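Writing an Award Entry for Your School
Handout 4: From evidence to first draft

Course: School Communications, Skenport
Tutor: Reiko Kikuchi
Session date: June 19, 2019

Before the session, read one shortlisted entry from the reading pack and mark every sentence that makes a claim. Put a second mark next to the claims that have evidence attached. Bring the marked copy with you. We start from it.

1. What judges have in front of them

Most education awards are judged in two stages. In the first, a small group of readers works through a stack of written entries and scores each one against the published criteria. In the second, a panel meets to discuss the shortlist. Your entry has to work in both stages, but the first one decides whether anybody talks about it at all.

A first-stage reader does not know your school. They have not been to your open day or seen your website. They may be reading from another country, and terms you use every day (house points, advisory, Lower Four, form time) may mean nothing to them or mean something different. Spell these out once, the first time you use them.

Readers score what is on the page. If a criterion asks for impact on students and your entry only describes what staff did, the score for that criterion will be low even when the project was excellent.

2. Choosing the category

Schools often pick the category first and then look for a project to fit. Work in the other direction. List the things your school has done in the past two years that changed something for students, then see which category each one matches.

Questions to ask about each project:

Has it run long enough to show a result?
Can you say what was different before it started?
Is there one person who can supply the details and check the draft?
Would the head be comfortable if a judge telephoned to ask about it?

A project that began in the current term is usually too new. Keep a file on it and enter next year.

Do not enter the same project in several categories with the same text. Judges in different categories do compare notes. If a project fits two, rewrite the entry so that each version answers its own criteria.

3. Gathering evidence

Evidence comes in two kinds, and a good entry has both.

Measured evidence: attendance, participation, exam results, library loans, survey responses, money raised. Always give the starting point as well as the end point. "Participation doubled" is weak if the reader can't tell whether it went from two students to four.

Reported evidence: quotations from students, parents, staff and partners. Ask for these early. Ask a specific question, such as "What do you do now that you didn't do last year?" A general request for a quote brings back general praise, and judges skip it.

Get written permission for any quotation from a student, and use first names only unless your school's policy says otherwise. The same applies to photographs of students in supporting material.

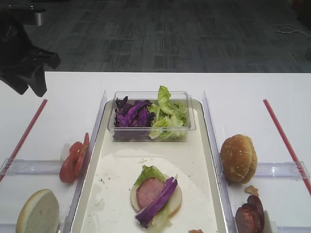
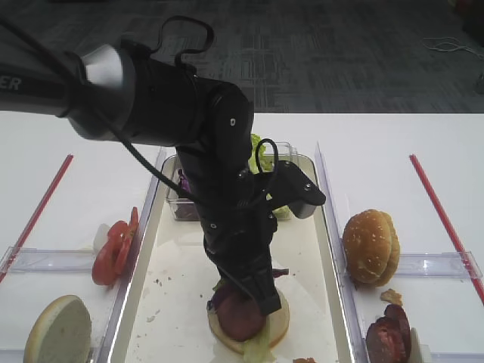
4. Working to the word limit

The usual limit is 2,000 words, though some categories allow far less. Treat the limit as fixed. Online forms often cut off whatever goes over, and the part you lose is the ending.

A working plan for a full-length entry:

Summary – what you did, for whom, and what changed. Write this last.
Context – type of school, age range, setting, and the problem you wanted to solve.
Action – what happened, in order, with the main decisions explained.
Impact – measured and reported evidence, matched to the criteria.
Next steps – what the school will keep, change or share with others.

Impact should be the longest section. In most first drafts it is the shortest, and Action takes up half the entry. If yours looks like that, cut the meetings. Readers do not need to know how many planning sessions there were.

5. Worked extract

The two versions below were written by Amarachi Akinola for a reading project at the Gallardo School. The first is her opening draft and the second is what was sent.

Draft: "Our innovative and exciting reading buddies scheme has had a hugely positive impact across the whole school community and is loved by everyone involved."

Final: "Each week, Year 9 students read with Year 2 children who are new to English. Teachers asked for the scheme after noticing that these children rarely borrowed library books. By the end of the second term, every child in the group was borrowing a book each week."

Points to note. The adjectives have gone. The reader learns who takes part, how often, and why it began. The result is tied to the problem in the sentence before it. The final version is longer, and the extra words are worth having.

6. Checking the draft

Ask two people to read it: one who knows the project and one who doesn't. The first checks the facts. The second underlines anything unclear. Do not explain the project to the second reader beforehand.

Then check these yourself:

Every criterion is answered, in the order the organizers list them.
The school's name is written the same way throughout.
All figures agree with each other and with the supporting material.
Links open without a password.
The head has approved the final text – by email, so there is a record.

7. Task for next session

Write the Impact section only, for a project at your own school. Keep it to one page. Add a list of the evidence you still need and the name of the person who can supply it. Send it to Hatsue Yokoyama before the July session so it can be copied for the group.

Participants who don't have a suitable project may use the Radis case in the reading pack. Asuka Uchida has the survey results that go with it and will send them on request.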